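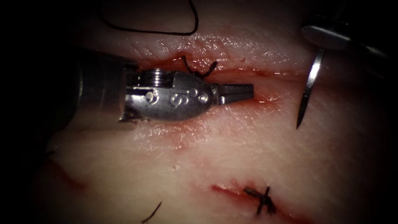
Recording suturing examples for Nukance

Updated 24/08/2022

These notes cover one recording session on the two-armed setup. You should already have done the Brumamero start-up checks and know how to drive both arms from the console.

1. Lay out the tissue pad and wet the surface. Set the lamp so that the middle of the pad is evenly lit - dark corners do no harm.

2. Open a new session in Semico and enter the pad number, the thread colour and the operator code.

3. Start recording before either arm moves. Each example is one stitch, from picking up the needle to letting go of the trimmed tails.

4. Work at your normal speed. Pass the needle from one gripper to the other the way you usually would, and don't pause between steps to tidy the thread.

5. Stop recording, then mark the example as good, poor or failed. Keep all three kinds.

6. Change the pad after 11 stitches, or sooner if the cut edges start to tear.

A full session is 40 examples. Nukance needs 200 for a first training run and 800 for the full one, so spread the work over several operators.

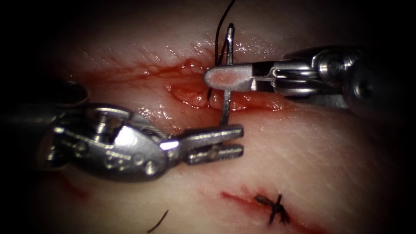
What should I do if I drop the needle halfway through a stitch?

Keep recording, pick it up with whichever arm is nearer and finish the stitch. Mark the example as poor and put "drop" in the notes field. If the needle has gone off the pad, stop and mark it as failed.

Copy the session folder to the Arnardóttir drive before you shut down the arms. Semico clears its own store when the next session is opened.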